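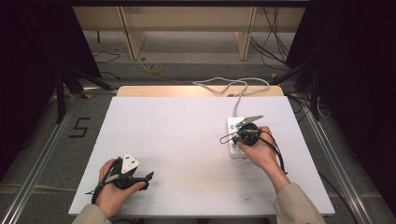 Atieno Muriithi writes that her class in Bedham asked her one question all week: if the fighting has stopped, why are the soldiers still standing on the road?

It is a very good question, and to answer it we must first explain one word. The word is ceasefire.

What is a ceasefire?

A ceasefire is a promise to stop shooting. Two sides which are fighting each other agree on a day and an hour. When this hour comes, all the fighters must stop. In the hills of Vevia the ceasefire started in May, at six in the morning.

A ceasefire is not yet peace. Think about two children who quarrel in the school yard. The teacher says "Stop!" and they stop. But they are still angry, and they did not yet talk about the thing that made them quarrel. The talking comes later, and for grown-ups it can take years.

Why do the soldiers stay?

Each side is a little afraid that the other side will break the promise. So the soldiers stay on the roads and bridges and watch. On the road from Trerden to the Mfaume bridge there are 11 checkpoints. A checkpoint is a place where cars must stop and the soldiers look at the papers of the driver. Sometimes they look also in the trunk.

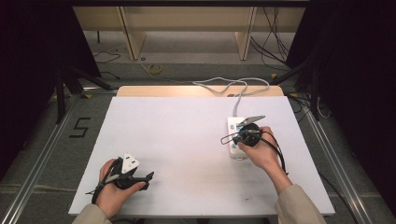

If your family comes to a checkpoint, the driver slows down and opens the window. You can stay in your seat. You may say good morning, and most soldiers will say it back. Please do not take photos there, even when the truck is very big and interesting.

What happens with the guns?

When a fighter decides to go home, he or she brings the gun to a special camp. A person at the table writes down the number of the gun and gives the fighter a paper. In Vevia 2,321 fighters came to the camps and they gave 2,457 guns. You see that the second number is bigger. Some fighters had more than one.

After this, many of them learn a job. There are courses for fixing motorcycles, for baking, for growing tea. Some are quite young and go back to school, and it is not easy to sit in a classroom again when you were away for so long.
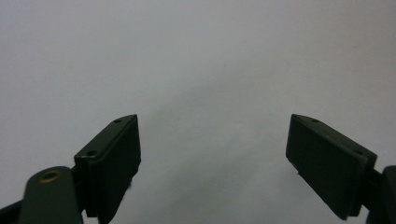

Two dark green gripper fingers in front of a light gray surface.

Who checks that the promise is kept?

A group of 27 people, called monitors, travels between the villages. They carry no weapons. If somebody hears shooting, the monitors go there, ask questions to both sides and write a report.

New words

Ceasefire: a promise to stop shooting
Checkpoint: a place where cars are stopped and looked at
Monitor: a person who checks that a promise is kept

Text: Anselmo Tejada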